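Who puts the slippers away at Rondari?

The robot trial on the second floor has been running since July, and people keep asking me whether it is going well. My answer depends on who I talked to last. The company newsletter asked for a short item on it. What follows is my view and I have been allowed to keep it that way, for which I thank Regula Nägeli, who edits these pages and took out only one paragraph.

For anyone who works at the other site, the setup is simple. Rondari cleans and resets guest apartments. Part of every reset is footwear: house slides for the guests, lined up in pairs on the floor, and whatever shoes belong on the rack put back on the rack. It is dull work and hard on the knees. Six of us do it in turns. Draturska, the supplier, says an arm with a gripper can learn the job if it is shown enough times how it is done, so since the summer we have had a practice area where the arm works on slides and sneakers, over and over.

The target in the contract is 1000 recorded runs. When I last asked, we had done 300. Each run has to be set up by a person, watched by a person and marked as good or bad by a person. Then the same person messes everything up again so the arm has something to do. I would like whoever wrote "frees staff from repetitive tasks" in the first memo to come and do an afternoon of it.

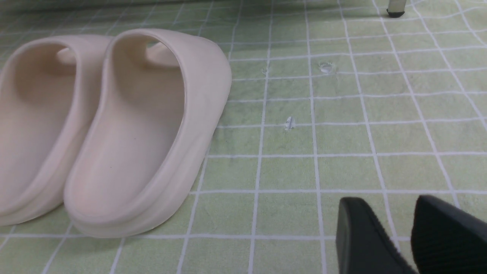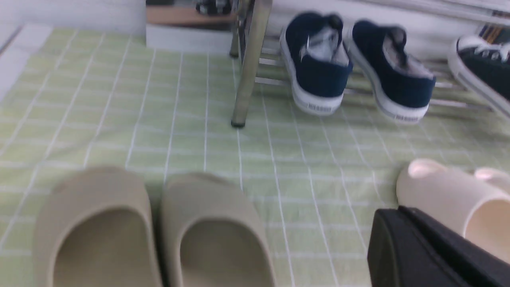 Seraina Reisinger has done more of these shifts than the rest of us, and she is kinder about it than I am. She says her back has not hurt this fall. She also likes that she sits down for part of the day, and that the marking sheet makes her look hard at something she used to do without thinking. What counts as a pair being straight? How far apart is too far? We never had a rule for that. Now there is a sheet, and two of us still disagree about what it means.

Lorenz Mayrhofer sees it differently. He came here to clean apartments and he is good at it. On a reset he decides for himself what to do first, and he can finish early if he works fast. In the practice area he waits for the arm, and the arm does not hurry. His complaint is that the hours spent there come out of the same schedule as before. The apartments did not get fewer. The people on the regular round are covering for the one who is with the robot, and that has not been written down anywhere as a cost.

I asked Ingeborg Stöckli in operations about this. She told me the trial hours are "an investment phase" and that staffing will be looked at when it ends. I asked when it ends. She said when the runs are complete – which brings us back to 1000, and to the fact that we are the ones completing them.

To be fair to her, she did answer two other questions plainly. No jobs will go because of the trial. And the 20 minutes we now lose at the start of each shift getting the arm ready will be paid as working time, going back to the first day. That second point took three emails, but we have it in writing.

What I have not heard is what happens afterward. Say the arm learns to line up slides. Somebody still has to carry it up to the apartment, clear the floor for it and wait. I can do a pair of slides in the time it takes to read this sentence. Draturska talks about a later version that would move between rooms on its own. I will believe in that one when it rides the elevator.

Regula Gisler is collecting comments from everyone who has worked a trial shift, good or bad, and will take them to the next meeting with operations. Write down your hours as well, including the ones where you were called off your round to help. Her mailbox is next to the key cabinet.

30 October 2021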